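Keeping Reusable Shopping Bags Under Control

I have a bag problem. Every kitchen I've ever lived in has had one, and it's always the same cupboard – the one next to the stove where the pans are supposed to go. Open the door and out slides an avalanche of totes, half of them stuffed inside the other half, and one of them with a receipt and a very old onion skin in the bottom. When we moved into the house on Dridby Street I finally pulled every single one out and counted. Thirty-one! For a household that does one big shop a week!

So here's what I did, and what has mostly stuck.

Sort them first

Dump everything on the floor and be a bit ruthless. Anything with a handle hanging by a thread goes in a mending pile (or gets cut up, see further down). Anything that smells goes straight to the laundry. Then pick each bag up by the handles and give it a good tug. If you hear stitches popping, better now than in the parking lot with a jar of pickles in it.

I kept 14. That's still a lot, I know, but two live in the car, a few are for the library and the pool, and my neighbor borrows them and brings them back when she feels like it.

Washing

Check the label if there is one. My plain cotton ones go in warm with the dish towels and come out fine, although they do shrink a little the first time and the seams go puckery. Turn them inside out and shake the corners over the trash before they go in. You would not believe the crumbs. Colored handles can bleed, so the first wash I do cold and on their own, and I let them air dry over the back of a chair. I don't use fabric softener on them.

The shiny woven plastic kind don't go in my machine at all. I did it once and the coating came off in flakes that I was picking out of socks until February. Those get wiped down inside with warm water and a drop of dish soap, then stood open on the counter overnight. Insulated bags, same thing, and get right into the folds at the bottom where the chicken juice hides.

I also keep one bag for raw meat and only raw meat. Mine came from Marinescu, the deli near my old job, and it's ugly enough that I never grab it for anything else.

Stains

Berry stains on cotton: cold water from the back of the fabric as soon as you notice, then a soak with a scoop of oxygen powder. For grease I rub in dish soap with an old toothbrush, leave it while I do something else, and wash as usual. Old coffee stains I've given up on. It's a shopping bag!

Folding

I've tried the fancy triangle fold, the one like a paper football, and it's lovely until you have to do it after unloading a week's groceries. These days I do it the lazy way. Lay the bag down, push the air out, tuck the handles in, fold it in thirds the long way and then roll it up from the bottom. It takes a few seconds once your hands know it. The rolls stand up on end in a drawer and you can see what you've got.

The softer the fabric, the worse it behaves. Thin cotton wants to flop open again, so smooth the sides in with the flat of your hand before you start rolling.

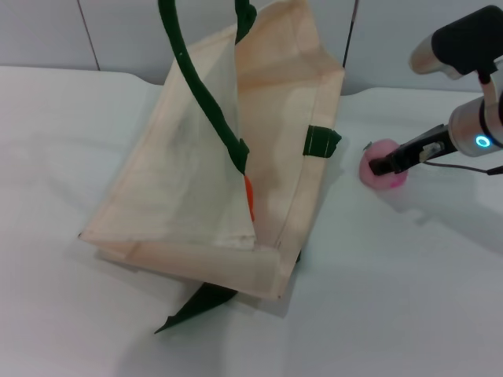
A canvas tote with green handles, lying on its side.

If you don't have a drawer to spare, a magazine holder screwed to the inside of a cupboard door works nicely. Mine is a wire one from Avik and it holds more rolls than I expected. Just check that the door still closes with the shelf where it is (ask me how I know).

Remembering to bring them

This is the hard part and I don't have a perfect answer. What helps me is hanging the empties on the front door handle the minute the groceries are put away. I physically can't leave the house without moving them, and at that point I may as well take them to the car. My sister puts hers on top of her shoes.

What to do with the worn-out ones

Cotton bags make terrific dusters, and a big one cut open along the seams is a good drop cloth for shoe polishing. I save the handles too, as ties for tomato plants. The bags that are still good but that I just don't need go to the Nindov thrift store, where they're happy to have them at the register. Wash them first, please, and look in the bottom for onion skins.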